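FOR IMMEDIATE RELEASE
Friday, March 8, 2019

Bruvusar puts robot folding to work in its returns room, and the folding crew gets new jobs to go with it

Hi, it's the owner of Bruvusar writing this one myself, so please forgive me if it doesn't sound much like a press release. I've got good news and I wanted to tell it my own way!

We're a clothing returns shop. When somebody orders a shirt online and sends it back, there's a fair chance it ends up with us. We check it, steam it if it needs steaming, fold it, bag it and get it back on a shelf. We handle around 300 pieces on a normal day (the week after a holiday is another story, and I'd like to not think about it). For years every one of those pieces was folded by hand by people standing at a table, and by the middle of the afternoon you could hear the sighing from my office.

Starting this month, a good share of our T-shirts will be folded by a robot arm we're calling Pulari. The arm was set up for us by the folks at Tromano, who have been patient with me beyond all reason. I asked a lot of questions. Some of them I asked twice.

Shirts are hard, by the way. A box has corners and stays put. A T-shirt slumps into a new shape every time you set it down, so the arm has to find a bit of cloth it can grab, pinch it, lift it and go from there. I used to think the flat part of folding was the tricky part, but the first pinch is where all the work went. Too much cloth and the whole shirt bunches up. Too little and it slips right out. 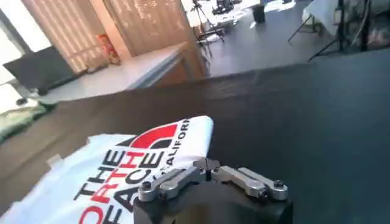

My wrists quit hurting once I moved over to checking, but I still want a say in how fast that thing is set, said Vieira. I think that's completely fair, and it's now how we do it. The speed gets picked at the start of each shift by the people working next to the arm, and I stay out of it.

So what changes for everybody? Eight people worked the folding tables before this, and all eight are staying, on the same pay or better. Three of them have trained to run Pulari. They load it, watch it, straighten out the shirts it gets wrong and keep notes on what went wrong so we can fix it. The rest have moved over to checking and mending, where we've been behind for as long as I can remember. Loose hems, missing buttons, that kind of thing. Plenty of shirts that we used to mark down for a tiny flaw can now go back out at full price, and that's a big deal for a shop our size.

I'll be straight with you about the rest. It's slower than our best folder, and she knows it, and she brings it up. It doesn't do hoodies. It doesn't do anything with a zipper yet either, and sweaters are still very much a job for hands. We'll look at adding long sleeves in September if the crew thinks the short ones are going well enough by then.

If you're a reporter, a neighbor or another shop owner who's been wondering about something like this, come on by and see it run. The folding room is Room 303, up the back stairs, and mornings are best. Call the front desk first so we can have a visitor badge ready for you.

About Bruvusar
Bruvusar checks, cleans, mends and repacks returned clothing for online stores. Press questions can go to the front desk, and they'll find me.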